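# Pre-purchase safety checklist: robot arm for the test kitchen, Clornwood site

Status: second round, July. Items with open comments must be closed before the purchase order goes to Skiltix.

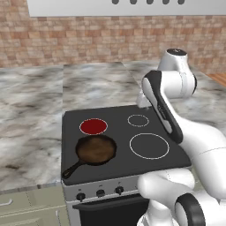
This checklist covers the arm, its mounting, the electric cooktop and the simulation license. It doesn't cover the dishwashing station, for which a separate budget will be opened next year. Please write your comments directly under the item and don't delete older ones, also when they are already answered.

Marks used: [x] accepted, [ ] open, [-] not applicable for us.

## A. Reach and placement

- [x] **A1. The arm reaches all four cooking zones from one base position.**
 Comment: Checked in the simulation with the base at the right side of the stove. The back-left zone is the farthest one. It was reached, but the elbow comes quite high. See A3.

- [x] **A2. The arm can work with a skillet on the front-left zone while the back-left zone is on.**
 Comment: This is the case we worry about most, and it should stay in the acceptance test. The forearm must come from the right side and not pass over the red zone with a cable hanging down.
 Comment 2: I agree. Please ask Skiltix if the cable can go inside of the arm or only along the outside. The price difference is not in the offer.

- [ ] **A3. Enough free space under the range hood.**
 Comment: In the model the hood is at the height from the drawing. In the real kitchen it was mounted later and I have no measurement that I trust. Somebody must measure it before we order the longer arm.

- [ ] **A4. Skillet handle position is defined.**
 Comment: At present the handle points to the front left and the tip goes over the edge of the cooktop. For the arm this is fine. For a person who walks by it is not fine. I propose that we fix one handle direction in the work instruction and test only this one.

- [x] **A5. The oven door can be opened fully with the arm in parking position.**
 Comment: Accepted with the parking position number 2 only. Number 1 blocks the door. Delete number 1 from the controller at installation.

## B. Heat and surfaces

- [ ] **B1. Heat limit of gripper fingers is given in writing.**
 Comment: The data sheet gives a limit for the arm but says nothing about the fingers. Juhász offers a set of heat-resistant fingers as a spare part. We need at least two sets in the first order, so please add them to line 4 of the budget.

- [x] **B2. The cooktop shows clearly which zone is on.**
 Comment: In the simulation the active zone is red and the others have only a white outline. The real glass also stays hot after switching off, and the simulation doesn't model this. The operator training has to mention it.

- [ ] **B3. Control knobs can be reached by a person when the arm is stopped.**
 Comment: Not accepted. When the arm stops low at the front right, it covers the right end of the control panel. A person would have to put the hand behind the arm to get there. Either we move the base, or we buy the external power switch for the cooktop. The switch is cheaper.
 Comment 2: Switch added to the budget, see D2.

- [-] **B4. Gas shutoff.**
 Comment: Electric cooktop.

## C. Stop functions

- [ ] **C1. Emergency stop at both sides of the stove.**
 Comment: The offer includes one button only. The second one should go on the left side, above the green cabinets, where people normally stand to prepare the food.

- [x] **C2. Emergency stop cuts the arm and the cooktop together.**
 Comment: Possible with the Dredik safety relay. Confirmed by the supplier by mail, the mail is in the project folder.

- [ ] **C3. The arm doesn't drop what it holds after a stop.**
 Comment: Must be tested on the real machine with a full pan. For the first test use cold water, not oil.

## D. Budget lines connected with safety

| Line | Item | Amount (USD) | State |
|---|---|---|---|
| D1 | Safety relay, Dredik | 1,000 | offer received |
| D2 | External switch, mounting and wiring | 3,314 | offer received |
| D3 | Warning labels, one set | 50 | approved |
| D4 | Finger sets, Juhász | open | waiting for B1 |
| D5 | Second stop button | open | waiting for C1 |

Comment to D2: The amount looks high for one switch. Most of it is the electrician and the cutting of the marble countertop. If the cable can go through the cabinet, we don't need the cutting, so I asked for a new price.

Comment to D4: Delivery time is 40 working days. If we order late, the arm will stand in the kitchen without fingers that we are allowed to use near heat.

## E. Documents to receive before payment

- [ ] Risk assessment for the complete cell, signed by Skiltix
- [ ] Manual in English, printed, one copy for the kitchen
- [x] Simulation files with the final kitchen layout
- [ ] List of spare parts with prices valid for one year

Next check of the open items is after the hood measurement. Items A3 and B3 come first, the others can wait for the new offer.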